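**Arm on the sorting bench: what happens to the rest of us?**

Our place in Wemholm is getting an arm that picks wrappers off a bench and puts them in a bin. Management calls it Vida. There are 6 of us on the shift and we've been told our roles will "evolve". Has anyone been evolved yet? Did it hurt?

*posted by binday_blues*

**Jarlath Quinlan**

Went through it at Sisthorpe. We did around 400 pieces an hour by hand, and the arm managed 377 on a good day, but it doesn't stop for tea. Nobody lost their job. What went was the talking, as you now stand at a screen on your own and clear faults. Ask for three things in writing: your grade, who gets trained, and who is allowed to press stop. We forgot the last one and had a long afternoon.

Learn its weak spots early too. Ours dreads anything shiny and crumpled, so a crisp packet gets you more respect than a supervisor.
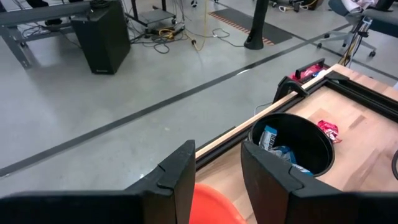 Maureen on our nights reckons the training matters more than the grade, and that whoever gets sent on the course first ends up running the shift whether they're paid for it or not. She may have a point. I went second.

**starum_steve**

get the union in. also ask for a chair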